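Call for participants: kitchen things, handled slowly

Troltthorpe, weekday sessions, paid

Most adverts for this sort of work promise that you will be shaping the future of the home. We make no such promise. You will be moving plates and food tubs about on a table, and you will be paid for it. Whether the results deserve the claims made for studies like ours is a question we argue over at lunch, and you are welcome to join in.

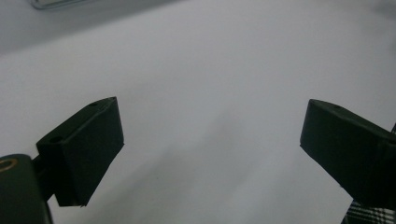
Gripper open, nothing held.

What we want is people who wash up, put away and pack leftovers at home as a matter of course. We don't need cooks. We have had applicants describe themselves as passionate about crockery, and we didn't believe them either.

Sessions run from 11 in the morning and you may do up to 7 of them. The fee is £158 for each full day, paid through Postora within the fortnight. Travel isn't covered. The Vumano building is a dull walk from the bus stop and the parking is poor, so think about that before you write.
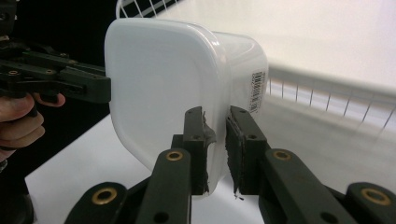
Food tubs take up a good part of the day, and applicants tend to assume they are the easy bit. They may be, for you. A smooth milky tub with rounded corners gives you little to hold on to, and turning one on its side with a gripper at the base and another at the wall is slower than it sounds. If you get cross with storage boxes at home, say so on the form. It won't count against you, though we may start you on plates.

You should be able to stand for long stretches and use both hands. Previous experience is neither needed nor, in our view, much use. We are wary of certificates. The Avram handling course, which several people listed in July, taught them a way of stacking that we then had to ask them to drop.

Plates go into a rack, one at a time, and come out again.
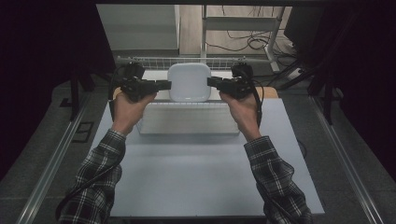 Tincuța Nistor thinks we undersell it: the plates are restful once you stop hurrying, she wrote on her feedback form, but the day is too long and the tea is bad. We have bought different tea.

To apply, send a short note saying which days you can manage and what you do in your own kitchen. Quote reference 437. No CV, please. Notes must reach us by Sep 14, 2025.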